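Brilico Arcade Fight Controller
Product code BC-2
Supplied by Taheri Institutional Supply

Overview

The Brilico is a lever-type arcade controller for one-on-one fighting games. It is intended for libraries, youth centres, schools and tournament organisers who need a controller that can be used by many different players and still give the same response at the end of a season as it did at the start. Each unit has an eight-way lever on the left and eight action buttons on the right, with the start and select buttons moved to the rear panel so that they are not pressed by accident during a match.

The controller is sold as a single unit or as a matched pair. Organisations running two-player stations are advised to order the pair, as both units are tested together and leave the workshop with the same lever tension.

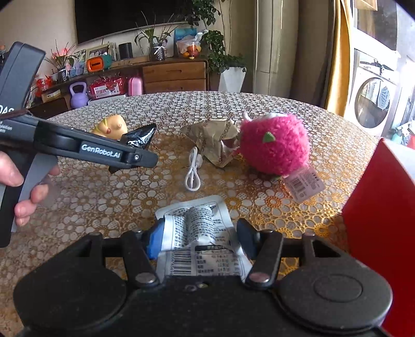
Lever and gate

The lever is fitted with a square gate as standard. An octagonal gate is included in the accessory bag and may be fitted with the supplied hex key. Players who rely on charge motions generally prefer the square gate, while those who learned on older cabinets may find the octagonal gate more familiar. Changing the gate does not affect the warranty.

The ball top unscrews by hand once the shaft is held from below with a flat screwdriver. A bat top with the same thread is available as a separate item.

Buttons

All eight action buttons are 30 mm snap-in units and can be replaced without soldering. The default layout places light, medium and heavy punches along the top row and kicks along the bottom row. The two remaining buttons can be assigned in the game's own menu. Games that use four attack buttons, as many of the earlier tournament titles do, can be played on the left-hand four without any change of settings.

Pressing opposite directions at the same time returns a neutral input. This setting cannot be altered by the user, and it was chosen so that the controller can be used at events where simultaneous opposite directions are not permitted. Organisers should nonetheless check the rules of the particular event.

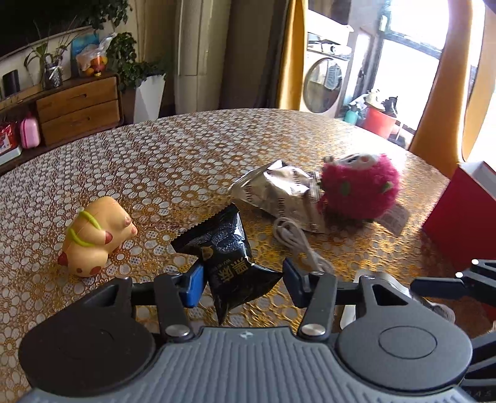
Taheri Institutional Supply — Games and Recreation Catalogue — Page 700

Game modes

A three-position switch on the rear panel selects the connection mode. Position one is for personal computers, position two is for current consoles and position three is for older consoles that accept a standard wired pad. The switch must be set before the cable is connected. If it is moved while the controller is in use, the controller will keep its previous mode until it is unplugged.

Practice mode in most fighting games will display each input on screen. Staff may use this display to check a controller between sessions:

1. Set the mode switch and connect the cable.

2. Open practice mode and turn on the input display.

3. Move the lever slowly through all eight directions.

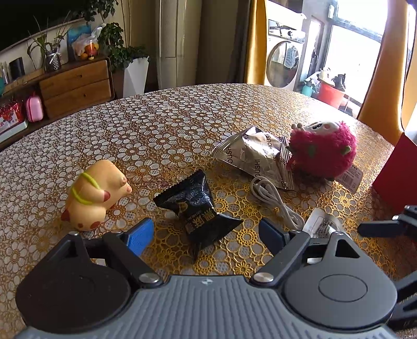 4. Press each button once and confirm that a single input is recorded.

5. Record the result on the service card kept with the unit.

A button that records two inputs from one press should be replaced before the controller is used in match play.

Contents and specifications

Controller with fixed 3 m cable
Octagonal gate
Hex key
Service card
Printed guide in English and French

Housing: powder-coated steel base with removable top panel
Weight: 2,000 g without accessories
Connection: USB, wired only
Colours: charcoal or dark green

Ordering

The price of a matched pair is $1,390, including delivery to any address in our regular service area. Single units are quoted on request. Purchase orders are accepted from schools, municipal bodies and registered clubs, and payment is due within the period stated on the invoice.

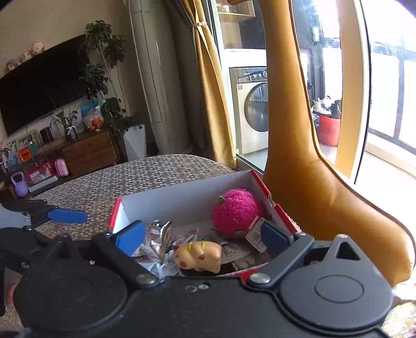

Orders for the dark green finish take longer to fill than orders for charcoal, and the two finishes are not combined in a matched pair. Customers who need a particular finish for the start of a term or season should place their order by the end of April.

The Pramar carrying case holds one controller and its cable. It must be ordered separately. The earlier Birkow model will also fit this case, although the accessory pocket has to be left empty.

Warranty and service

Each controller is covered for two years against faults in materials and workmanship. Lever springs and button switches are treated as wearing parts and are covered for the first year only. Spare parts for the Birkow model remain in stock, but its circuit board is no longer made and cannot be exchanged under the service plan.

Returns should be authorised before shipping — units received without an authorisation number will be held until the sender is identified. Please remove any custom artwork from the top panel, as panels may be exchanged during repair.

Institutional sales and quotations: Maite Cordero
Service and spare parts: Jianhua Yan

Prices and specifications on this page were last revised May 29, 2025.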